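Thread: what we learned from the August runs in simulation. Write-up with Mansa Nartey, code by Borislav Dervishi.

1/ The question was simple. If you train a two-armed robot on kitchen tasks in simulation, does it matter how you vary the starting positions? We call our method Shin. The kitchen it runs in is Curnden.

2/ We had 306 demonstrations to begin with. Each one was replayed with the objects shifted and turned, and any replay that failed was thrown out. That left us with 700 for training.

3/ The food item is the awkward part. It tapers, so a grip near the pointed end lets it swing. Curnden puts it on or near the chopping board, with the plate to one side and the pan to the other.

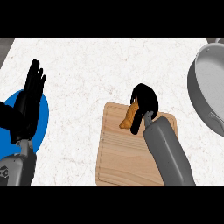 *Page last changed: 3 October 2022*

4/ Right arm closed on the food over the board, left hand open by the blue plate. We score the two arms separately. An idle arm that drifts into the plate counts as a failure even if the other arm does its job.

5/ Result: shifting the objects helped a lot. Turning them helped only for the food. The plate is round, so turning it gave us near copies of runs we already had.

6/ We trained 6 policies per setting, each from a different seed. In 4 of them the left arm still wandered during long reaches. Mansa thinks the replays teach it to, as we never penalised movement in the arm that isn't working. I agree but we haven't tested it.

7/ Nothing here has been run on hardware. The Deltgate arms are booked until the Trunditville people finish with them.

8/ Borislav is tidying the replay script. If you want it before then, message him and expect rough edges.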